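Chapter 7
Watching a Robot at Work

Borkard, a company in Cenovia that builds arms for household use, opens its test rooms to visitors every September. A class that visits should arrive having read Sections 1 and 2 of this chapter, because the staff keep their introductions short and the demonstration starts at once.

The task is laundry. Cloth is a hard material for a machine – it folds, slides and hides its own edges, and it never lies the same way twice. A metal part can be described by a drawing. A shirt cannot. The arm must choose a place to grip from whatever part of the cloth its cameras can see.
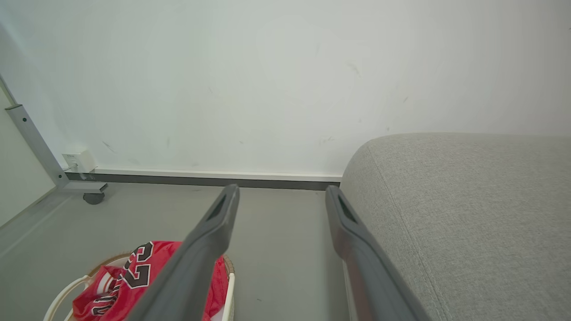
Figure 7.1 Wrist view: the two gripper fingers, with a red jersey in the basket at left.

Visitors at Borkard can follow the wrist view and the head view on separate screens. The wrist view shows the fingers at close range but little of the room. The head view takes in both arms, and is the better one for judging where a garment hangs in relation to the basket.

Figure 7.2 Head view: the right gripper holding a red garment, the left gripper open.
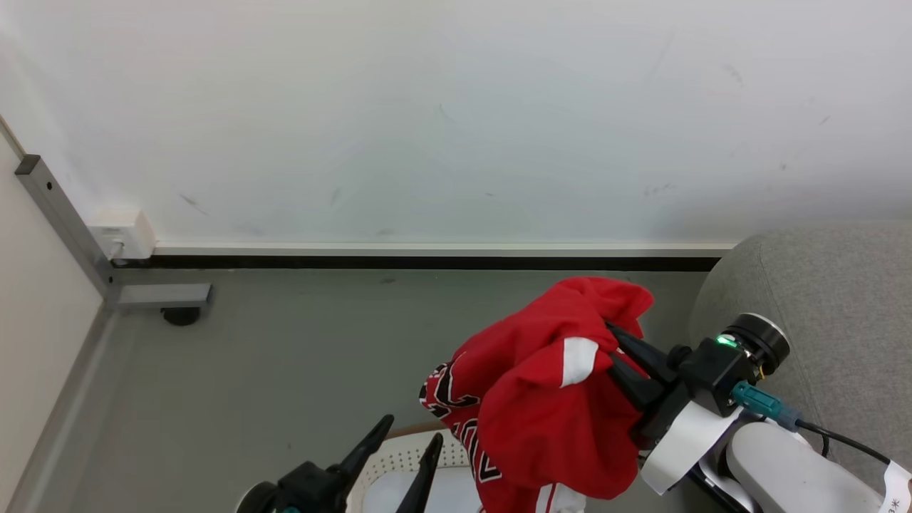

Aidoo, writing in the visitors' book, thought the talk should have spent more time on failed grips, and asked whether a dropped shirt is scored as an error or simply tried again. Skakden, the scoring method used at the site, allows 6 tries per garment. We return to it in Section 7.2.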